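Bench sorting gallery: solenoids, round boards and wiring

Angus McKinnon
31 July 2019

Notes and pictures from the parts bench at Breneo. The small electromechanical stock had been kept in mixed boxes since December, and the boxes had reached the point where finding a part took longer than fitting it. The stock was sorted by type, then by condition. Items covered on this page are the push-pull solenoids, the round red boards and the blue-and-white harnesses. Motors, fans and fixings are dealt with separately.

Bench layout

Open bins are used in preference to drawers for anything with leads attached. A lead caught in a drawer runner will usually pull out of its connector before the drawer stops. Each type has a bin of its own, and the middle of the bench is kept for the tray, lined with white paper. Small screws and broken-off bits of plastic show up well against the paper, and a marked sheet can be thrown away at the end of a batch.

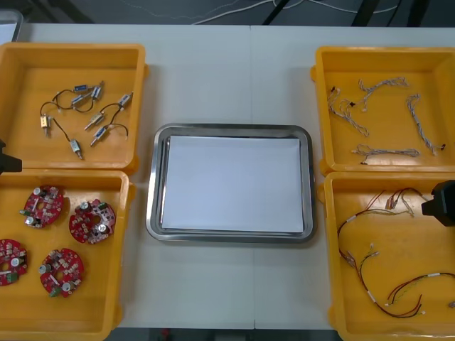

Solenoids are kept away from the boards as a rule. The plungers have enough mass to chip a surface-mount part if a bin is tipped or carried at an angle, and the leads hook round the taller capacitors. Where the two types must share a bin during sorting, the solenoids go on the lid and the boards stay inside.

Leads are left at full length. Earlier batches had them trimmed to match, and every one of those had to be extended again when fitted to the Clalar frames. Untrimmed leads do tangle. The remedy is to lift one body at a time and let the lead drop free, working from the top of the heap. Pulling on the connector is not recommended.

Solenoid checks

1. Press the plunger fully home with a fingertip and release it. It should return under its own spring with no scraping. A plunger that sticks is turned a quarter and tried again before being set aside.

2. Measure the coil. The Clalar parts should read 70 ohms at room temperature. An open circuit is most often a break at the point where the lead enters the wrapping, and can be repaired if there is enough wire left.

3. Look at the plug. The white plugs are sound if the latch is whole. Cracked ones are replaced from the stock of 50 bought for the purpose.

4. Read any handwriting on the metal and copy it to the stock sheet. A handwritten number refers to the old test position and has no bearing on the rating. Do not clean it off.

5. Compare bare frames with blue-wrapped coils. They are stored together but are not to be mixed within one assembly. 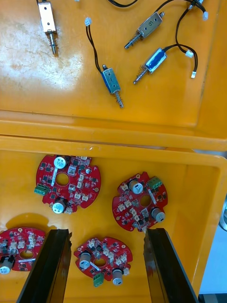
Round boards

The boards are handled by the edge or by the centre hole. They are not stacked. The capacitors stand well above everything else, so a stack rests on them alone, and the solder joints take the load.

Inspection is by eye under the bench lamp. Capacitor tops should be flat. The screws in the green terminal blocks should turn freely and bite; a screw that spins without closing the clamp means a new block. Old wire ends are removed before storage. Flux residue around the blocks is common on this stock and is left alone unless it bridges two pads.

Boards that pass go to the Baxter shelf in paper sleeves, solder side down. Boards that fail are marked on the sleeve, never on the board.

Harnesses

The blue-and-white harnesses came out of the Grornance display units. They are made up of twisted pairs, with several pairs bound together at a short sleeve. The procedure is to find the sleeve first and work outwards from it. Starting from a free end tends to tighten whatever is already crossed.

Large open loops are left open until each pair leaving the sleeve has been followed to its end. The twist is kept as found. Untwisting a pair to clear a crossing saves a minute and then leaves a length that never lies flat again.

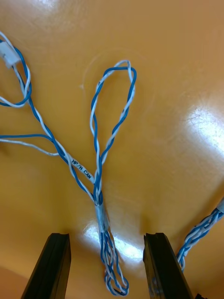

Continuity is tested pair by pair, blue first. Both conductors in a pair should read the same to within 2 ohms. If they differ, the sleeve is the first place to look, as a conductor can be nicked beneath it without any mark on the outside. Sleeves are not slit open for inspection unless the reading is bad.

Finished harnesses are coiled to a diameter of 200 mm and tied with cotton tape at two points. Cable ties were tried and given up, having left dents in the insulation. The label goes on the tape. Coils are hung on pegs, with no more than three to a peg, and the plug or bare end faces the wall.

Harnesses with damaged insulation are cut back to sound wire and kept as short lengths in the offcuts box.

Recent pages
Terminal block replacement on round boards
Small motors: brush wear and end float
Clalar frames, mounting hole positions
Grornance display units: taking off the rear cover
Labels and cotton tape: what to order
Baxter shelf, revised layout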